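**Ticket: Gallery 2 humidity alarm, works on paper**
Status: open (I don't accept the vendor's close)

Vando closed this in December as "sensor drift, recalibrated." I'm reopening it. The logger next to the Marinho watercolors hit 67 percent overnight again, and a recalibrated sensor shouldn't do that at the same hour as before.

What I've checked:

- Swapped the loggers between Gallery 1 and Gallery 2. The high reading stayed in Gallery 2. So much for drift.
- Avarar dashboard shows the air handler running all night. The dashboard also showed it running when the breaker was off, so I give that no weight.
- Case seals look fine. Silica gel was replaced, 400 grams per case, as the lender asked.

Vando's second theory is visitor load. The peak comes at 3 a.m.

Nostton, who lent the drawings, want a written cause before they extend the loan. "Probably the weather" was offered on the phone and I did not pass it on.

Next: leave 2 spare loggers inside the return duct overnight, and have someone read the damper position by eye.

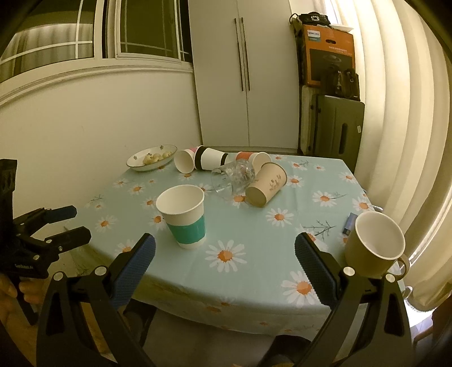
If the damper is stuck open I expect to hear that it was fine when they last looked. Please attach the service sheet with the reply this time. Ticket stays open until I've seen a flat week on both loggers.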